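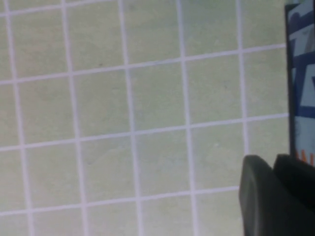 Marleny reckons that if you haven't cut your fabric by the time the kettle has boiled twice, you never will. She left that under my last post, the one where I moaned about the blue wool, and I'm afraid it got me right in the ribs. The wool has been folded over the back of the spare room chair since November. I say good morning to it.

So this one is about cutting out, and why I'm such a coward. Sewing itself I'm fine with! I'll happily unpick a zip three times with the radio on. But a pair of shears and an uncut piece of cloth and suddenly I'm very keen on descaling the shower.

I think it goes back to the first dress I ever made, which was meant to have a left front and a right front and ended up with two lefts. I'd flipped the pattern piece in my head but not on the table. There wasn't enough left over to fix it either, so I had two lefts and a sulk, and eventually a peg bag.

Anyway. What got me going again was an afternoon with Evie Ackroyd, who teaches the Tuesday sewing group I've finally joined (after walking past the door for most of a year). She didn't give me a pep talk. She handed me an old bedsheet and told me to cut the whole coat out of that first. It took ages and I grumbled, but by the end I'd found out that the back piece is wider than it looks and that I'd been reading the grainline arrow on the collar upside down. Better on a sheet than on wool that cost more than my shoes.

Things I'm doing differently now, in case you're also a fabric-hoverer:

I press everything first, pattern pieces included. Tissue straight out of the packet has creases you could lose a seam allowance in.

I've stopped pinning. Evie uses weights, proper ones, but I've got a jar of big washers from the shed and two tins of chickpeas and they do very nicely. Pins make the cloth hump up and I always stab myself.

I measure from the grainline to the selvedge at both ends of the arrow, every time, and I write the number on the tissue in pencil so I can't argue with myself later.

And I don't cut after nine at night. Ashwin Kaimal said in the comments a while back that all his worst cutting has been done after nine, and I went back through my own disasters and yep, same, all of them, including the peg bag.

The coat's a Trekus pattern, by the way, the one with the big patch pockets. A few of you asked. The instructions are a bit brisk (there's a step that just says "attach facing", thanks very much) but the drafting is lovely and the notches match up, which I can't say for everything in my drawer. I've added 5 cm to the sleeves because I have arms like a gibbon.

The wool came off its chair yesterday. I've cut the back, both fronts (one left, one right, checked so many times I felt dizzy) and the pockets. Sleeves and collar tomorrow, before lunch, chickpeas at the ready. Lining is a whole other worry and I haven't chosen one yet, so if anybody's used the Rultetti viscose and can tell me whether it frays as badly as it does in my imagination, please do shout.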